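Share this story 14 shares 3 comments

Water shutoff on Sheehan Street in August: what tenants and owners should know

The water main under Sheehan Street will be replaced in August, between the Vanevow footbridge and the old feed store. The pipe has broken 3 times in the past two winters, and the last break left the lower end of the street without water for most of a day. The new line is plastic, wider than the old one, and will have shutoff valves at both ends of the block so that one leak no longer closes the whole street.

Water will be off from 8 a.m. until late afternoon on the days when the crew is working in front of your building. A card will be hung on your door the evening before. If you live in an upstairs apartment with no street door of your own, the card goes to the building entrance, so please look there. The contractor, Nurkus, has the list of addresses and will add a phone call for anyone who asks.

Fill a few pitchers and a bucket or two the night before. Toilets can be flushed with a bucket poured straight into the bowl. Turn off ice makers and any washing machine set on a timer. Electric water heaters can be left on as long as the tank stays full, but if you plan to drain yours for any reason, switch it off at the breaker first.

When the water comes back it may look cloudy or brown. Run the cold tap in the bathtub until it clears, and leave the hot taps alone until then. Take the small screens off your faucets before you do this if you can, as grit tends to collect in them. Most unscrew by hand – a rubber glove helps with the stiff ones.

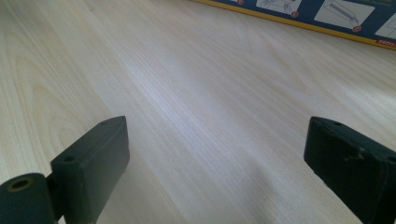 Parking is the other change. The even side of the street will be closed to cars for the whole job, and the odd side will be closed in short stretches as the trench moves along. Cars left in a marked stretch will be towed around the corner to the Verum lot and not to the city yard, so there will be no fee, but you will have to walk over and get your car. Trash and recycling should be brought to the nearest open corner by 7 a.m. on the usual pickup day.

Gearóid Mac Carthaigh asked at the last meeting whether owners can have their own service line replaced while the street is open. They can. The city pays for the part from the main to the curb valve. From the curb valve to the house is the owner's cost, and Nurkus will quote for it separately. You are free to use another plumber, but the permit has to be in hand before the trench reaches your lot. Houses built before the war are the most likely to have lead or galvanized pipe. If you are not sure what you have, scratch the pipe where it comes through the basement wall with a key. Lead is soft and shows a bright silver mark. Galvanized steel stays dull gray and a magnet will stick to it.

The sidewalk will be patched with asphalt at first and repoured in concrete once the ground has settled, probably next spring. Anyone with a ramp or a stair rail that meets the sidewalk should tell the site office now, so it can be measured before digging starts. The site office is the trailer behind the feed store, open from 7 a.m. to 3 p.m.

The bus will skip the Sheehan Street stop while the work is going on. The temporary stop is on the far side of the footbridge, with a bench but no shelter.

3 comments

Get our neighborhood newsletter in your inbox. You can unsubscribe at any time.

This site uses cookies to remember your settings. Accept Manage choices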